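Following the lines in the pavement
2025-09-10

In July I spent many mornings on the big plaza at Cistalholm, trying to make our robot navigate by the simplest thing it can see there, the joints between the concrete slabs. I promised to write how it went, so I am writing now, before I forget the details.

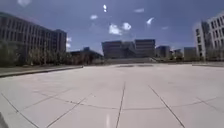
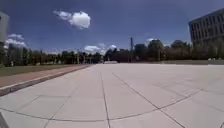
Two views over the plaza, with the joints running away toward the buildings and trees.

Written by the author of Onodard Notes, research engineer in mobile robotics

The idea is old. When many straight lines on the ground are parallel in the real world, they meet at one point in the image. If you find this point, you know your heading relative to the lines. For a corridor it works very well. For an open plaza there are less walls to help you, and I wanted to know if the curbs and the joints alone are enough.

Our lens is wide and it bends everything. A joint that crosses in front of the robot becomes a soft curve, and the buildings at the sides lean outward. My first version corrected the whole image before it looked for lines. This was slow, and the corrected picture became very stretched in the corners. In the second version I find the small line pieces in the original image and correct only their end points. I should have started like this.

After this step each piece votes for a direction. The pieces from the curb are long and they vote strongly. The pieces from the joints are weak, but there are more of them. I also had to mask the lower left corner, where a dark part of the robot itself enters the image. Before I made the mask, the edge of the body was the most stable line in the whole data set, and the program loved it very much.

I labeled 1,000 images by hand for the test — a boring week, with a lot of tea. With the curb and joints together, the heading was good enough for driving in all but 200 of them. Without the curb, the failures grew to 400. So the answer to my question is that joints alone are not enough, at least with my method.

Most failures have one of two causes. The first is glare, when a bright streak lies on the slabs and hides the joint under it. The second is the joints which are not parallel to anything. I had believed that the slabs made a regular grid, but some of the panels are wedges, and a diagonal joint can pull the estimate to one side. I tried to give less weight to lines which disagree with the last heading. It helps while the robot drives straight and it hurts in turns.

The next thing I want to try is Sampaio, our small filter that joins the line heading with the wheel odometry. I also want to repeat the test on the market square in Matavdale, where the stones are small and I expect many problems.

If you have done something similar with a wide lens, please write to me in the comments, I am curious how you choose the weights.

Last updated: 2025
3 comments · 11 shares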